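Fallow length in old field systems, how long is long enough?

jesley_fields
Posted in Land Use and Old Farming, January

I have been reading Yoshinori Kaneko's notes on hillside burning plots in the Prillska valley. He says a plot was cropped for 3 years and then left for 17. After that the family came back to the same spot and cut it again. Does that match what others have read? Most of what I find gives a much shorter rest.

terrace_walker
17 sounds high to me. My grandfather's people did something similar with buckwheat and millet, and 12 was normal. They didn't wait for big trees. They wanted brush thick enough to burn well and no more than that, as big trunks meant a lot of axe work.

mossback
You are both treating the rest years as if nothing was going on. Kaneko is clear that people kept going back for chestnuts, fern shoots and paper mulberry. Some of those were planted in the last crop year. I wouldn't call that fallow at all.

jesley_fields
Fair point on the mulberry. I still need a word for the years with no grain, and fallow is the one in the book.

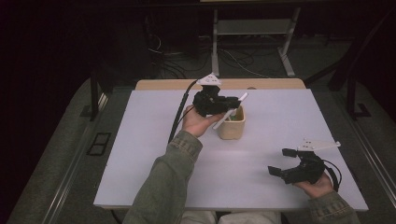 mossback
The word matters, because it is how these plots ended up listed as waste land. A surveyor came through Prillska, saw brush, and wrote down brush. The family knew which trees were theirs and when they would cut again. Kaneko's informants cleared the undergrowth in heavy work jackets, about like the gray-green denim one in the photo, and they went in every autumn. You don't do that on abandoned ground.

terrace_walker
I agree about the surveyors. I don't agree that every plot was tended like that. The far ones, an hour uphill, were left alone until it was time to burn. Kaneko has a table of 23 plots and the distant ones have nothing listed for the rest years.

mossback
Nothing listed means nobody told him. He was there for one summer.

pichon_b
Soil makes a difference too. On the Mendatex side the slope is thin and stony and the rest was nearly 23 years. Lower down they could get away with 12. I would be careful about using one number for the whole valley.

jesley_fields
Thanks, I had missed that the table splits by slope. I'll go back through it. Does anyone know if the second volume has the planting lists?

pichon_b
It does, at the back, after the maps. The plant names are in dialect and there is no index.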